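# About Skastow

Skastow is a small packing company. We receive dry food from producers, sort it, put it in bins and boxes, and send it to shops, canteens and school kitchens. Most of what passes through our hands is snacks, soup powder, noodles and biscuits in small packets. We do not cook anything and we do not open any packet.

The company was started in two rooms behind the old market in Korport. In June of the next year we moved to the hall on Espinoza Street, where we still are. The hall has 607 square meters, a concrete floor and good light from the north side. There are 58 of us now, and many have worked here from the beginning.

## How we work

Every order begins at a table. We like tables of solid wood, and we oil them two times in a year. A packet slides well on wood and the corners of the wrapping do not catch. The goods are put flat on the tabletop, so the printed side can be read, and then they go to the bin which belongs to the order. Packets of the same kind stay together. If a wrapper is torn or a seal looks weak, the packet goes to a separate shelf and the producer gets a message from us the same day.
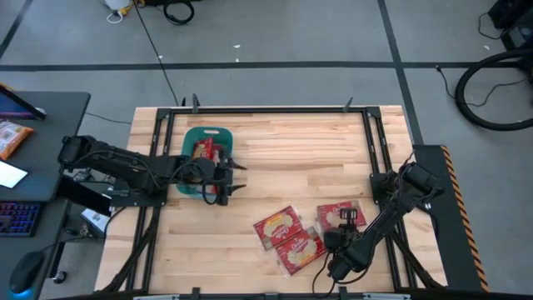
*Red food packets on the tabletop, with more red packages in the green bin.*

Our plastic bins have handle slots, because a person has to carry them many times in one shift. We wash them after each order. A customer who sends the bins back to us pays a lower price for the next delivery, and this rule has been the same since our first year.

## Who we pack for

Today we serve 68 customers. The largest is Fesow, a chain of neighborhood shops, and the smallest is a kiosk that takes one bin every second week. In our last full year we completed 2,364 orders. We accept small orders gladly, also mixed ones, if the list is sent to us two working days before.

## Visit us

You are welcome to see the hall before you decide to work with us. Please write to the office first and tell us how many persons will come. Closed shoes are necessary on the packing floor. Parking is on the left side of the building, behind the gate.

Page last updated: January 9, 2023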